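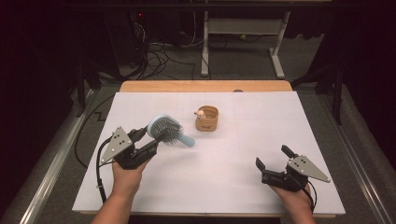
Recording Two-Handed Demonstrations with Hand-Held Grippers

Project report, Team Lacson
Robotics Lab Course, Gollmont Technical College

1. Goal

Our team had to collect demonstrations of simple tabletop tasks and turn them into a set that the class could train on. The person doing the task holds one gripper in each hand and works over the white board on the table. A hairbrush goes in one gripper, and the other is free for the cup or for steadying. We called our software Piltus. It saves the position of each gripper, how far the jaws are open, and the video, all on one clock.

The course gave us one term. We spent most of February on the setup and did the recording after that.

2. Setup

The table stands between two aluminum rails. The board on top is white with thin gray grid lines, and we used the lines to write down where each object started. Each gripper carries a gray triangular plate with small round markers on it. Piltus uses the markers to work out where the gripper is and which way it is turned.

Both grippers are wired. We tried to plan the cable runs before the first recording and got it wrong. With the left cable across the board, it pulled on the gripper every time the arm reached to the far side. Running it down the left edge of the table fixed most of that. The dark curtains stayed closed during recording to keep outside light off the markers.

3. Tasks

We picked 3 tasks.

Task A: pick up the brush with the left gripper and put it down in the next grid section.
Task B: pick up the brush with the left gripper, pass it to the right gripper, and put it down.
Task C: hold the brush clear of the board with the left gripper while the right gripper moves the cork-colored cup.

The small white animal figurine stayed in the cup for Task C. If it fell out, the take was marked as failed but still saved.

4. Results

We recorded 457 takes. Of these, 38 were thrown out. Most of the rejected takes had a marker plate turned too far from the camera, so the position jumped. The rest were files where the jaw signal stopped before the video did. We traced that to a loose plug at the back of the right gripper and taped it down.

Task A gave almost no trouble. Task B was the slowest because the handle is rounded at the end and turned in the jaws when it was passed over. Gripping it closer to the bristles helped. In Task C the operator tended to watch the cup and let the brush sink until it touched the board.

We trained a small model on Task A only, using the Sikitgate trainer from the course server. It reached the brush in most test runs but often closed the jaws too early. We did not have time to train on Tasks B and C.

5. Problems and changes

Holding the grippers is tiring. Takes recorded late in a session were shakier, and we could see it in the position plots. We started trading operators after each block and kept a note of who recorded what, by seat number. We should have done this from the first session.

Calibration was run only at the start of each session. On 2 occasions the table was bumped and we did not notice until the plots looked tilted. Those takes were corrected afterward by hand.

6. Next steps

The next team should record Task B again with a thicker handle and compare it with our files. Piltus also needs a warning on the screen when a marker plate is lost, so that the operator can stop the take right away. The take list, the calibration files and the plotting script are in the team folder on the lab server.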